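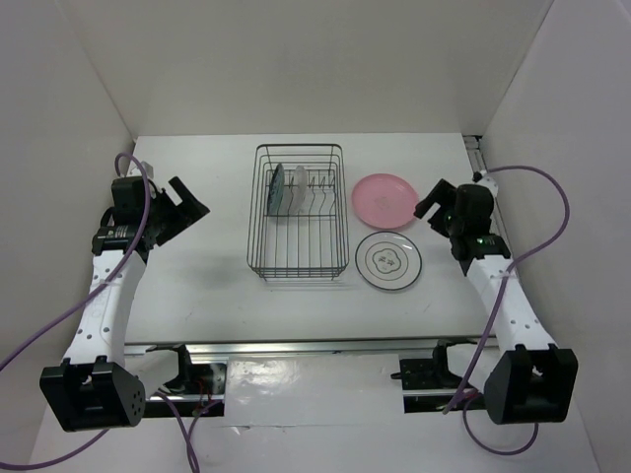 I'd wanted to talk to Jabari Kaijage ever since a friend came home from his bathhouse in Grandstead looking ten years younger. So I finally booked a soak, and then I cornered him for a chat over mint tea!

"People come in with their shoulders up by their ears," he told me, laughing. "I give them 14 minutes in the warm pool before I even say hello properly."

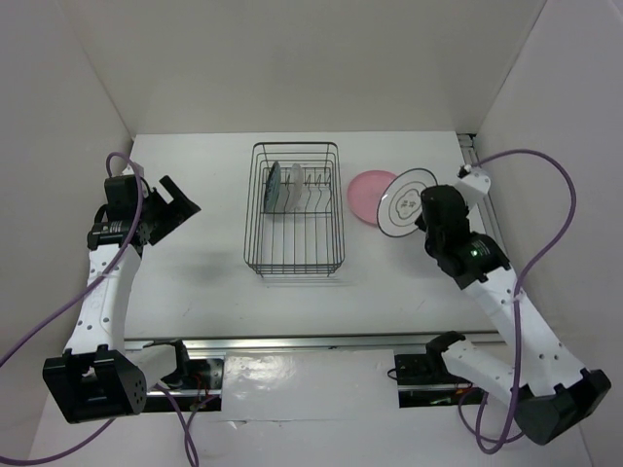 He learned the trade in Vornby, at a tiny sauna by the harbor run by Andri Reisinger (a legend up there, apparently). "Andri let me stoke the fire for a whole winter before I could touch the towels," Jabari said. "I was so mad at him. Now I do the same to my own staff."

There are three pools - warm, hot and a cold one that made me squeal out loud. I asked if he takes the cold plunge himself. "Every morning at 6. I hate it every morning at 6."

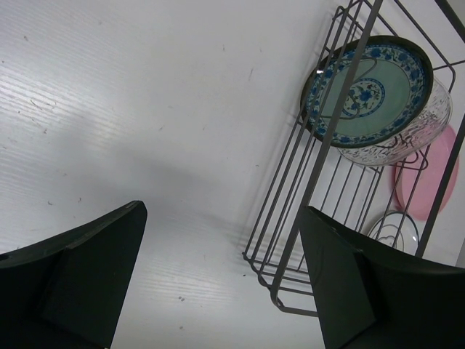 My favorite part was the salt room, all dim lamps and quiet, where I nearly fell asleep. Jabari wants to add a steam room by June, if the plumber ever calls him back. "Come try it," he said, pouring me more tea. I've already asked my sister to come along.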